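Keeping the Books on a Street of Small Restaurants

02/08/2026

Oriana Lucero did not plan to work with restaurants. She had a job in the billing office of a furniture importer, and in January of her third year there the company moved its office out of state. She stayed behind with two months of pay and a cousin who ran a lunch counter called Godoy.

"He had receipts in a bread bag," she says. "I asked him what he paid for eggs and he didn't know. He knew what he used to pay."

She sorted the bag over a weekend. Then the owner of the bakery next door asked if she would look at hers. Lucero now keeps the books for 17 places, most of them within walking distance of each other, under the name Tukimico. She works alone and has turned down offers to merge with a larger firm.

We met at the back table at Godoy after the lunch rush. She had ordered soup and did not look at the menu.

Most of what she does is ordinary. She enters invoices, files sales tax, runs payroll for the places that have one, and calls suppliers when a bill looks wrong. Bills look wrong more often than people think. One produce supplier charged a client for the same crate of limes in two different weeks. The client had signed for both.

"You sign because the driver is standing there and you have people at the counter," Lucero says. "I tell them to let the driver wait. Count it, then sign. It takes two minutes."

The harder part is talking to owners about prices. Many of her clients set their menu when they opened and have raised it once, if at all. She makes them cost out every dish, down to the napkin. One owner found that his most popular plate lost money each time he sold it. He was upset with her for a week and then raised the price by a dollar. Sales of the plate went down a little and his month came out ahead.

"They're afraid of the regulars," she says. "The regulars buy groceries too. They know what things cost."

She is stricter about rent than about anything else. Two years ago a client wanted to sign for a second location, 980 square feet on a corner, with a good window. Lucero read the lease and found that the tenant would pay for repairs to the roof. She told him to walk away. He signed anyway, and the roof leaked the first spring.

"He's still a client," she says. "We don't talk about it."

Asked what a new owner should do first, she answers quickly. Open a separate bank account. Put the sales tax in it every night. Do not touch it. She has seen three places close, and in each case the tax money had gone to pay for something else, usually an oven.

She uses a program called Stendia for the ledgers and keeps paper copies of everything in a storage unit. The unit costs her 200 dollars a month. Her husband thinks this is too much. 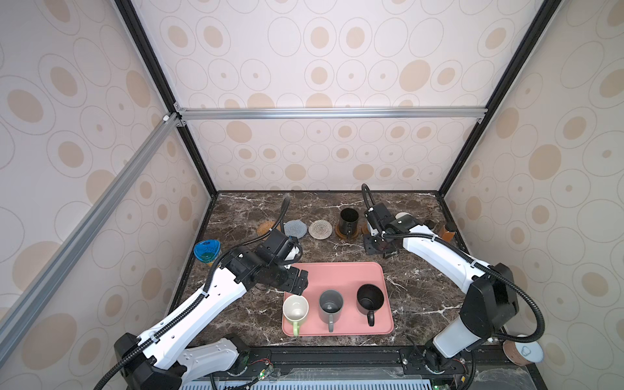 FOOD & BUSINESS

Lucero charges a flat monthly fee, and she has not raised it for her first few clients. I pointed out that this was the same thing she scolds owners for. She laughed and said her cousin gets a pass.

Her next project is a class for people who want to open a place and have not yet signed anything. She has called it Toltasus, after the town where her grandmother sold bread, and she plans to hold it on weekday mornings. There will be no slides. Each person has to bring a menu with prices, and the group will work through it line by line.

"Some of them will decide not to open," she says. "That's fine with me. They'll still have their savings."

She paid for her soup at the register, asked for the receipt, and put it in her wallet.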